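Flurport Serviced Apartments, Carkgate – two-bedroom unit review

Carkgate is an inner suburb on the northern rail line, and Flurport is one of three serviced apartment blocks within walking distance of its station. I booked a two-bedroom unit for 16 nights in June while working nearby. Total cost was $2,196, paid in advance, with a $300 bond held on card and released after checkout.

Access and transport

The station's eastern exit is 300 metres from the lobby by way of a covered walkway. Trains ran every ten minutes at peak and every half hour after 9 pm. The bus interchange sits on the opposite side of the tracks and is reached by an underpass with a ramp at one end and stairs at the other – take the ramp if you have luggage. Parking is in the basement, one bay per unit, with a height limit that will rule out most vans.

The unit

Floor area is adequate for two adults. The second bedroom faces the rail corridor and is noticeably louder, although the double glazing removes most of the low-frequency noise when fully latched. Reverse-cycle air conditioning serves the living area only. The kitchen has a two-burner cooktop, a bar fridge and no oven. Wi-Fi held steady for video calls except between 7 and 8 pm.
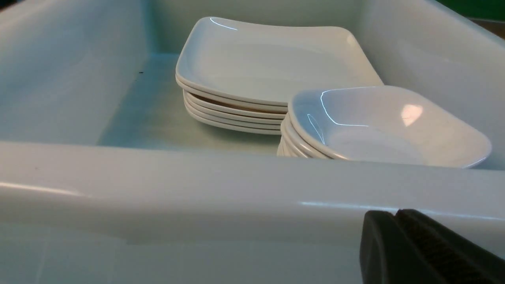

White plastic tub, looking over the rim.

Laundry is shared, on level two, and takes coins or the building card. Dryers are the vented type and need two cycles for towels.

Surroundings

The Macedo shopping centre covers groceries, a chemist and a post office. Brelari, the older retail strip south of the line, has the better range of places to eat, though most kitchens there close by 8.30 pm. The creek path behind the block connects the two and is lit for its full length.

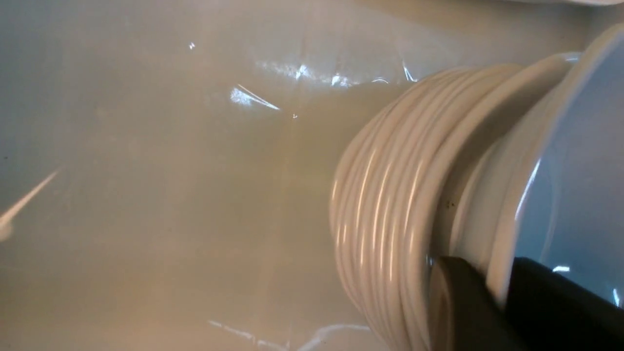
Light on a glossy off-white surface.

Checkout

Keys go in a lobby box before 10 am. Late checkout must be requested the day before and is charged by the hour. The bond came back in four business days.

Rating: 3.5 out of 5. I would book again, but would ask for a unit on the creek side.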